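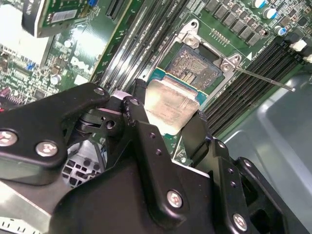

The Second Pair of Fingers

Print this story | E-mail this story

Seidu Frimpong had the bench until half past four, and at ten to two he was still on the first gripper.

The first gripper was the Indar. It was a good make and it had cost more than the arm's base plate and both cameras put together. It closed softly and it reported its own force, and it had dropped the processor on eleven tries out of the last thirty. The processor was a dead one, which was lucky. Dela Laryea had taken it out of a scrapped server in March and written DEAD on the bag so that it would not be sold.

"It isn't dropping it," Dela said. She was reading the log. "It's letting it turn. Then you stop the run, and the log puts that down as a drop."

"If it turns over the pins I have to stop it."

"I know. I'm telling you what the log says."

He wrote it on the sheet under her words, turned, not dropped. Then he unscrewed the Indar, wiped it, and put it in its case with the foam.

The other gripper was an Agbeko. It had come to them second-hand from a firm that packed bottle tops, and one of its fingers had been replaced. Liette McKinnon wanted it thrown out. She had said so in two meetings, and in the second she had asked for it to go in the minutes. But she had also signed the test plan, and the test plan said both grippers, same board, same part, same controller, thirty tries each.

Seidu bolted it on. The cable was short and had to go round the outside of the wrist with two ties. He ran the open and close ten times with nothing in the jaws. It clacked. You could hear it in the corridor, and Nkrumah Quansah came in from the corridor to say so.

"Is it meant to do that?"

"It's got a lot of travel in the joints."

"And that's the one you're going to put near a socket?"

"That's the plan."

Nkrumah stayed to watch. He took the stool by the door, the one with the split seat, and ate a bread roll out of a paper bag.

The first try was bad. The jaws took the processor too near one end and it came up crooked, and Seidu stopped it well above the board. The second was the same. Before the third he moved the pick point over by a hair and lowered the speed, and wrote both changes down, and went back and wrote the time beside them. The third went in. The fourth went in. On the fifth the processor tilted as it came down, one edge low, and he put his hand on the stop button and did not press it. The arm went on down. The low edge touched, the rest of it followed, and the jaws opened.

"You didn't stop it," said Dela.

"No."

"You'd have stopped it with the Indar."

He thought about that. He went back through the wrist camera pictures from the morning, and she leaned over and looked at them with him. There was one from try nineteen with the edge just as low. He had stopped that one. There was another from try twenty-two.

"How many of the eleven were like that?" she asked.

"I'd have to go through them."

"Go through them, then."

It took him until twenty past three. Nkrumah finished the roll and left. The radiator knocked. By the end Seidu had four tries he was sure he had been right to stop, three he was sure he had been wrong about, and four he could not judge, and he made a column for each. Then he ran the other twenty-five on the Agbeko with his hands in his lap and Dela holding the button. She pressed it twice.

Liette came at four with her coat on. She looked at the sheet, and then at the gripper on the arm.

"So the old one wins," she said.

"The old one had a different person on the button."

"Is that in the report?"

"It will be. I want to do the Indar again. Same as this, Dela on the stop."

"You haven't got the bench. Duangjai's got it from half past, for the Triteo controller."

"I could ask her."

"You could," Liette said. She did up her coat. She picked up the bag marked DEAD, found it empty, and put it down again beside the keyboard.

Duangjai Saengthong was in the kitchen, rinsing a mug. She said she would need the bench by six and she would need the arm left on. Seidu said that was fine. He went back, undid the two cable ties, and got the Indar out of its case.

Contact us | Copyright Dula Stories and the author | Back to top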